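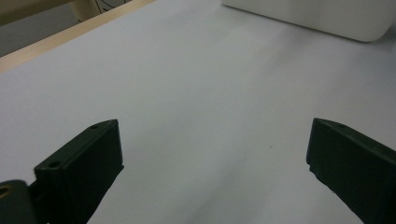
By Saskia Whitelaw
May

Dust! It's everywhere. Under your bed, on top of the fridge, on the table you wiped this morning. So where does it come from?

Lots of places. Tiny bits of skin. Threads from your socks. Dirt off your shoes. Pollen, if the window's open. Pet hair too, if you have a pet. Even teeny grains of rock blown in from far away, sometimes right across an ocean.

Most bits are too small to see one at a time. A speck you CAN see is a giant! Smaller ones float. The air pushes them around and they come down very, very slowly. Run across the room and up they go again.

Want to catch some? Easy.

You need 2 jar lids and some petroleum jelly. Smear a thin layer inside each lid. Put one by a door and one up high on a shelf. Leave them alone for a week (no poking). Then get a magnifying glass and look.

Huw Probert's class in Gatthorpe tried it and the door lid got 251 specks. The shelf lid got 269! They all guessed the door would win. Mostly fuzz, they said, and one bit of glitter.

Why is dust gray, when the bits are all diffrent colors? Mix lots of paints together and see what you get. Same sort of thing.

Wash your hands after, jelly is sticky.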